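RESIDENTS' LETTER – FEBRUARY
Wild neighbors on the hill path

Many of you have written to us about the wild pigs. In the last weeks they came down from the woods above Guzmán Terrace, first only late at night, and now also at six in the morning, when people walk to the bus. A family of them has dug up the grass behind the playground two times. One resident met a big female with young ones on the steps next to the recycling point, and she had to wait there until the animals decided to leave.

We understand that some of you are worried and some of you are delighted. In our building alone we hear both opinions every day in the elevator. So we have collected what we know, and what we ask of you until the spring.

Why they come

The winter was dry and the ground in the woods is hard. A pig looks for roots, worms and fallen fruit, and it is much easier to find these in a watered lawn. There is also the food which people leave. Bread for the birds, a bowl for the street cats, a bag put beside the bin when the bin is full – for a pig all this is the same invitation, and it remembers the place. Once the animals learn that people mean food, they lose their fear, and it is very difficult to teach it back to them.

The district fine for feeding wild animals is now 2000, and it is the same if you feed them by hand or if you leave the food on the ground. Please explain this to your guests and also to children.

If you meet one on the path

Stop and stay calm. Do not run, and do not try to pass between a mother and her young. Give the animals a free way out, because most of the attacks we read about in the newspaper began when the pig was in a corner. If you carry a shopping bag, hold it close to your body or put it behind you. Plastic bags make a sound which they know very well. Walk back slowly the way you came and take the other stairs.

With a dog it is more difficult. Keep the leash short between the gate and the first bridge, even if your dog is old and quiet. Dogs which bark and pull are the most common reason for trouble. If your dog is hurt, the night clinic at Altico is open until two, and you should go there also when the wound looks small.

Please do not throw stones or use fireworks. Last month somebody did this near the parking, and the animals ran straight across the road in front of a minibus.

What was done already

The bins at the lower entrance were changed for the heavier model from Vurkell, with a lid that closes by a foot pedal. The new fence along the playground is 100 meters long and goes into the ground, so that the pigs cannot push under it. It is not beautiful, we know this. The part behind the swings is not finished because the rock there is too hard for the posts, and we wait for a different machine.

We also asked for more lamps on the path. At present there are 16, and the last part before the bus stop is completely dark after the bakery closes.

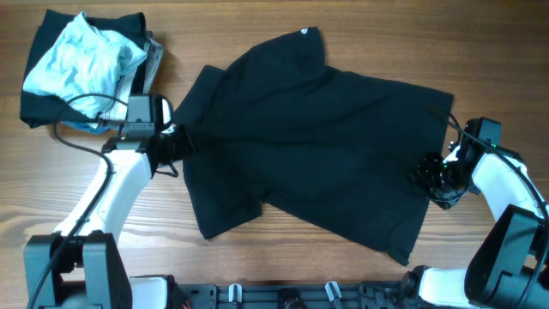
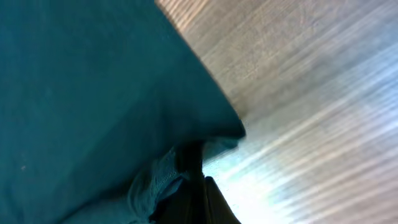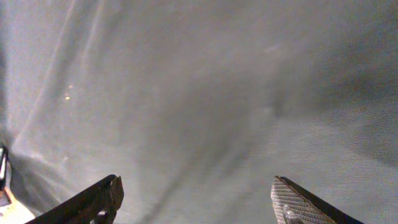
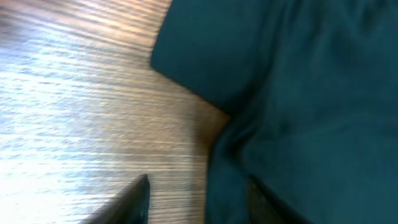
Evening talk at Fedasell Hall

In March there will be a talk about living next to wild animals, with a film from the woods above our estate made by night. It begins at 7:30 p.m. and the entrance is free, but the hall is small, so please put your name on the list at the front desk. After the film there is time for questions. If you have your own photos of the pigs, the porcupines or the owls, you may leave copies at the desk in an envelope with your apartment number.

How to report

Call the district line if an animal is injured, if it is inside a building or if it does not move away from a school or a bus stop. For a pig that only crosses the grass you do not have to call. Tell them the nearest lamp number, as it is painted on the post and they find the place faster with it. For damage to the lawn or the fence, write to the estate office and add the time when you saw it.

The next letter will have the dates for the lawn repair. Until then the grass behind the playground stays closed.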